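# Wivitz Table Arm

The Wivitz is a small robotic arm that handles chess pieces for game cafés, clubs and teaching rooms. Sondetti sells it with the base, gripper and wiring harness. Order code 2085.
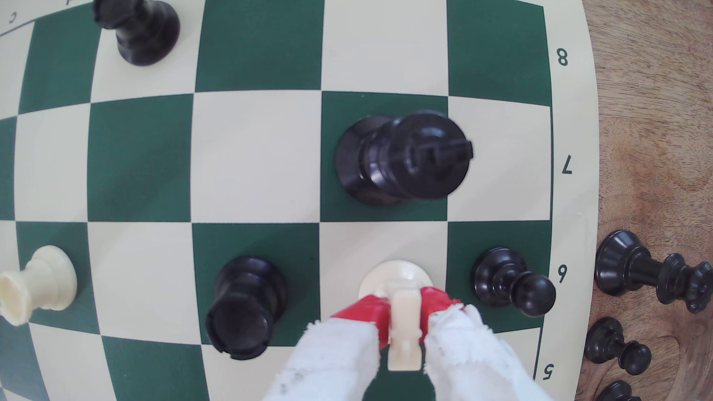

Staff are the main reason places buy one. At Orora, the person on the games counter used to sit in whenever a customer had no opponent, and orders waited. Now the arm plays and the counter stays covered. The red fingers wear cloth sleeves where they close on a piece, and the sleeves fray with use, so add replacements (part 1406) to your order.

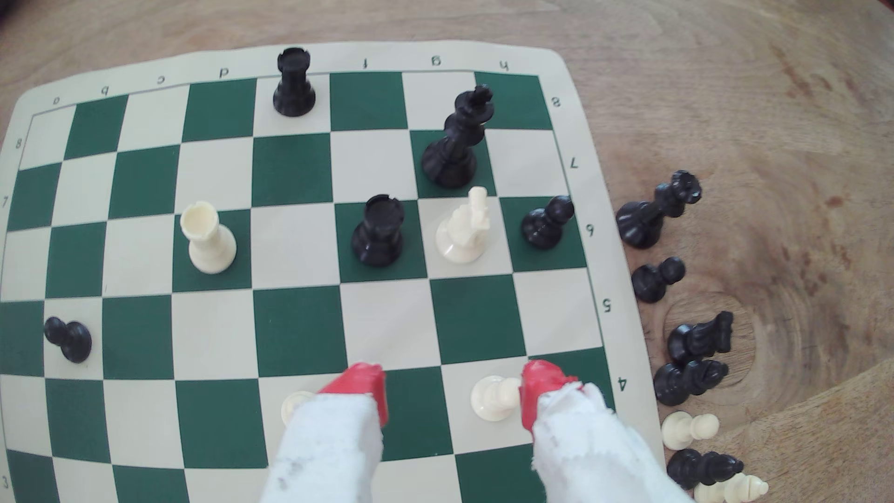 *Both fingers over a roll-up board, captured pieces on the table to the right.*

Training takes one short session. Somebody still has to set up the board, stand up fallen pieces and put the set away at closing — that part of the job hasn't changed.

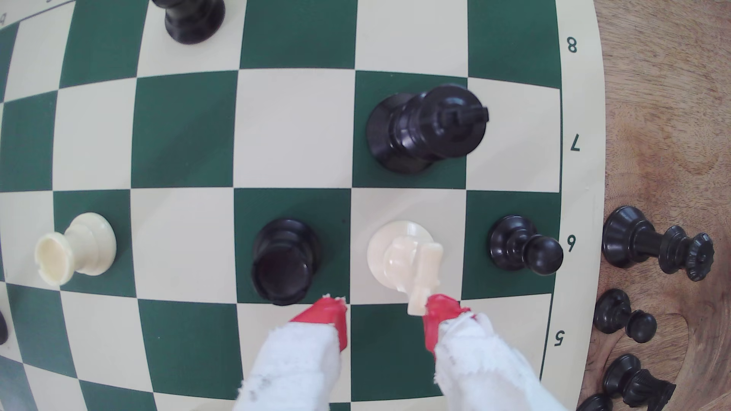
One reviewer wrote that the evening shift was calmer, but that new players still wanted a staff member to explain the rules, and asked Sondetti not to sell it as a teacher. We agree, and have changed the wording on the carton.

Rosters should allow for this. Tsakiris kept the same hours on the floor and moved them
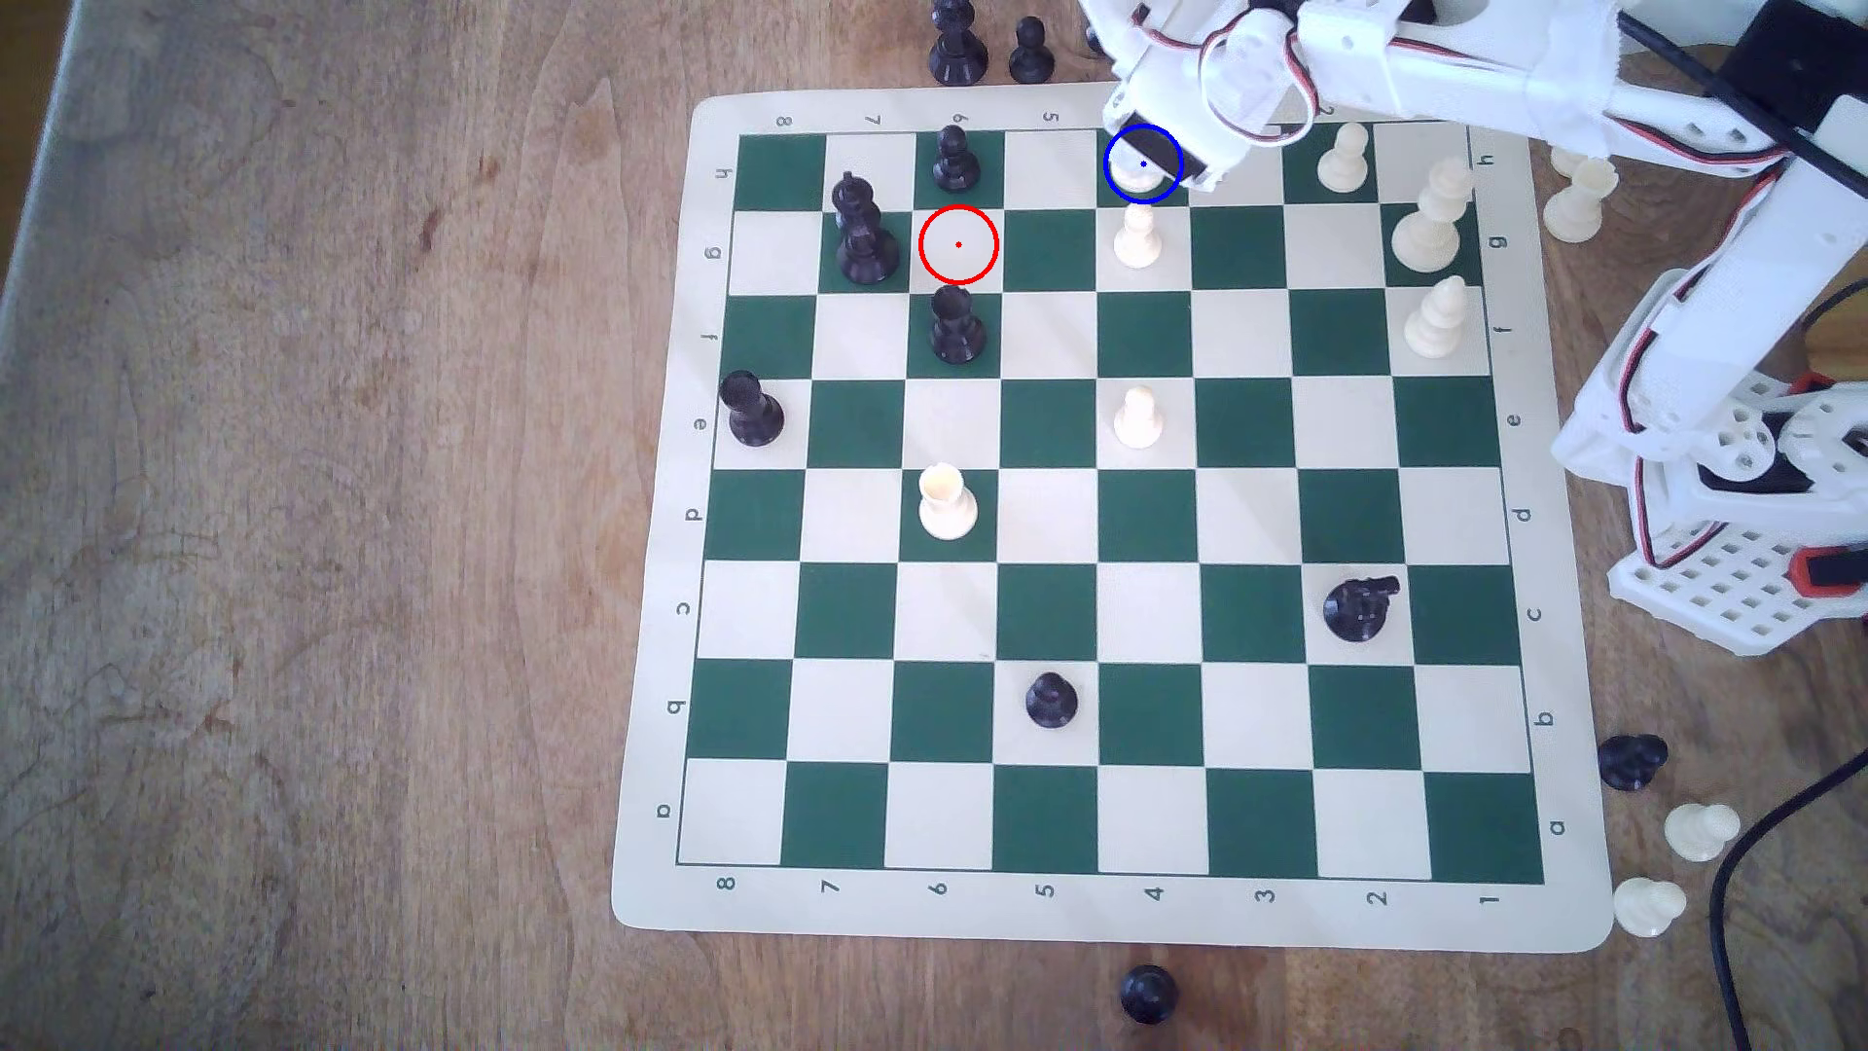

from playing to coaching, mostly with beginners. Spare gripper: part 2994. Sleeves come in packs of 3.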